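Tray (tableware)

A tray is a shallow, flat-bottomed vessel with a raised rim, used for carrying several things at once and, more commonly, for storing them where they were put down. The rim keeps objects from sliding off - a service it performs well until somebody trips.
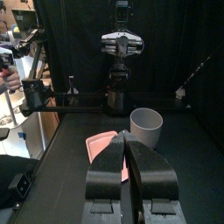 Cups are the usual passengers. The housewares writer Torunn Sjöberg held that a cup beside a tray is "merely waiting," though her own waited for most of June. The Lunde catalog once listed 9 sizes of tray, 2 of them hard to tell apart.

See also: Saucer; Coaster; Sideboard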